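How to clear sticky notes off a monitor and clean what's underneath

By Beverley Sedgwick
October

We use cookies to remember your settings and to see which guides get read. Accept all | Manage choices

I have read a lot of advice on cleaning screens, and most of it is selling something. A kit, a spray, a special cloth in a special pouch. I bought the Fuchs screen kit two years ago, and what I got was a small bottle of what smelled like water and a cloth I could have cut from an old T-shirt. So be suspicious of any page that starts with a shopping list, including this one.

Mine is short. You need a soft cloth or a soft, clean sponge with no scrubbing side, a little water, and a bin within arm's reach. That covers a monitor with notes stuck on it and the usual smudges. Skip the paper towels. People tell me they've used them for years with no harm, and maybe so, but the cloth costs nothing and I wouldn't bet a screen on it.

Before you start

Turn the monitor off and let it sit for 8 minutes or so if it's been on all day. The guides that say you must unplug it at the wall are being careful, and I won't argue if you want to. The better reason to switch it off is that you can't see smears on a lit screen. On a dark one they jump out at you, which is annoying but useful.

Read the notes. I know. But I once threw out one that said 2251, which was the door code for our storage unit at Stisbridge, and the woman on the phone was not charmed. If a note has something you need, copy it somewhere else now. If you can't work out what it means, ask whoever uses the desk. If they can't work it out either, it's trash.

Then look at what's lying near the monitor. Snack bags, for instance. I don't buy the rule that you must empty the whole desk before touching a screen. It turns a short job into an afternoon, and half the time the afternoon never happens. Anything that isn't in your way can stay off to the side until the end. Move what you might knock over, drinks above all.

Set the bin up first

Put a bag in the bin before you take down a single note, and fold the rim of the bag down over the outside. If you don't, the bag slides in on itself the first time you drop something in. Fancy clip-on rings exist for this. I had one from Clikholm and it pinged off across the kitchen every time I changed the bag, so it went in the bag too.

Where should the bin go? Every tidying book I've opened says on the floor. For a desk job I'd put a small one right up on the surface, in front of the monitor, provided the bottom is clean. A sticky note weighs nothing and will happily float under a desk if you drop it from any height. The catch is that a bin in front of the screen gets in the way of your elbow when you wipe the lower part. Shift it to one side if that bothers you.

Peeling the notes

Start at the glued edge if you can get a fingernail behind it. Pulling from the loose bottom edge works too, but the paper curls and sometimes tears, and then you're picking at the strip. Pull slowly and keep the paper close to the screen. Brace the top of the monitor with your other hand, especially if it's only leaning on something. A monitor on a proper stand will still rock if you yank.

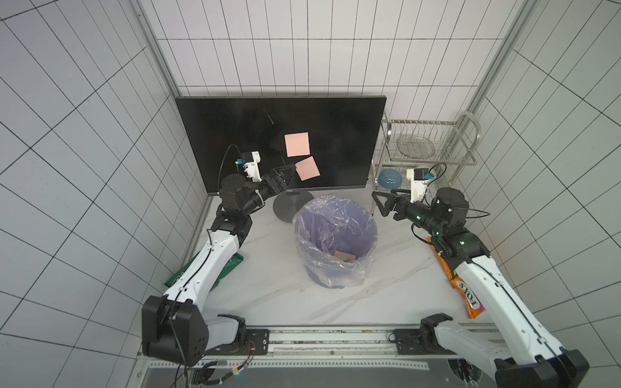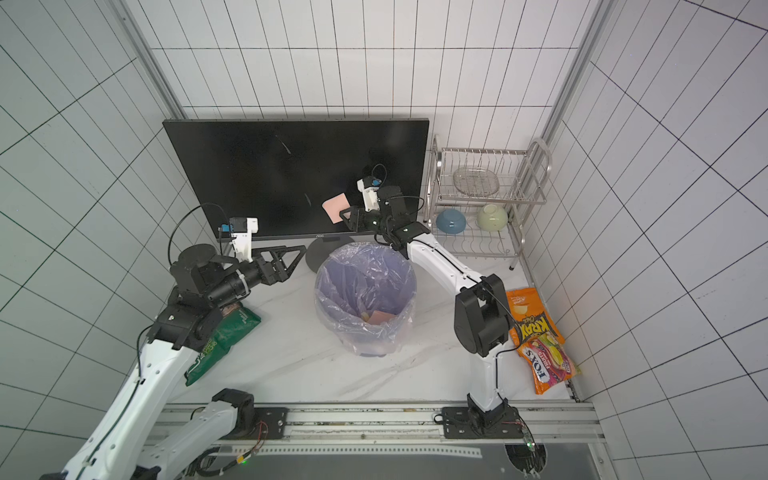
Two pink notes on the screen in the first picture; the second has the bin in front and a small pink sponge or cloth against the glass.

Drop each note straight in the bin. Don't stick them to the desk "for now." I've seen how that goes.

Fresh notes leave very little behind. Old ones, or ones that have been through a hot summer by a window, can leave a faint tacky band. Touch the spot lightly with the back of a finger. If it drags, there's glue, and you'll want to deal with that before the general wipe or you will smear it over a wider area.

Getting glue off

Here's where the internet loses its mind. I have seen people recommend nail polish remover, lighter fluid, peanut butter and a hair dryer, on a monitor. Please don't. Try these in order and stop as soon as one works:

1. A dry cloth, rubbed in small circles with light pressure.
2. The same cloth, barely damp. Hold it on the spot for a slow count of ten, then rub.
3. Repeat step 2. Seriously, do it again before you go looking for chemicals.

If that fails, check what the maker of your screen allows. Coatings differ and I'm not going to guess at yours.

Wiping the screen

Dampen the cloth or sponge, wring it out hard, then wring it again. It should leave no drips when you squeeze it. Never spray the screen itself, as liquid runs down into the bottom bezel and you won't get it back out.

Some guides insist on top to bottom, others on side to side, and one I read wanted a figure eight. I've tried all of them and can't tell the results apart. What does matter:

– Use light pressure. If the picture would ripple with the screen on, you're pushing too hard.
– Turn the cloth to a clean side when it looks gray.
– Go over the place where the notes were last, and do the bezel after that.

Finish with a dry cloth. Then tilt your head and look across the screen at a low angle. A streak that moves when you move is a reflection, and you can rub at it until bedtime with no effect. A streak that stays put is a smear, so give it one more dry pass.

Afterward

Wipe the desk, then pick up the wrappers and bags. Check that a snack bag is empty before it goes in – I've thrown out nearly full ones, and heard about it. Lift the folded rim, tie it off, and put a fresh bag in right away.

How often? Fukholm's leaflet says weekly, but Fukholm sells wipes, in tubs of 300. I do it when I notice the smudges with the screen on.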